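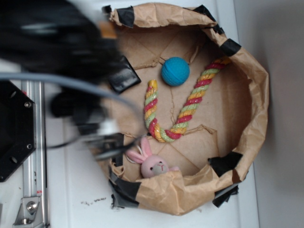
FOR IMMEDIATE RELEASE
June 17, 2020

Grevodach College social work students join hospital discharge rounds

Second-year social work students at Grevodach College will sit in on discharge planning at Trultero Hospital starting in August. Four placements to begin with. More if the wards can take them.
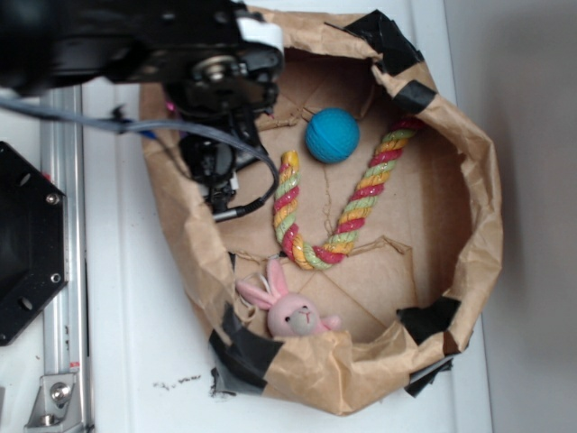

Students shadow nurses, pharmacists and housing staff, then write up one case each with names removed. No extra fees. Credit counts toward the fieldwork requirment, 246 hours in total.

"They read about teamwork for a year and then meet a pharmacist for the first time at graduation," said program lead Ottó Lengyel. "Too late. We wanted them in the room."
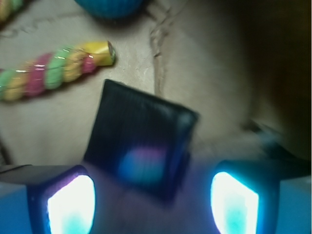

Close-up of a dark, square object.

Funding comes from the Flitard Fund, which also paid for the college's Le Goff teaching rooms. Almost 693 students are enrolled across health and social care this year.

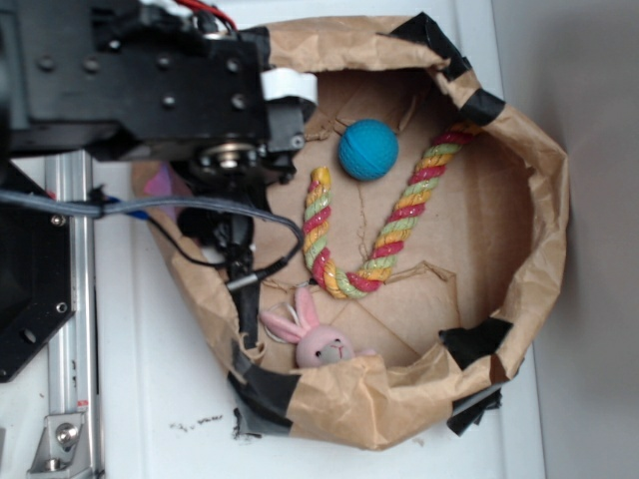
1 min read

Applications open now to all second-years in good standing. One page, plus a refrence from a tutor. Short interviews by phone, times to be confirmed.

Media contact: Ottó Lengyel, Grevodach College, ext. 769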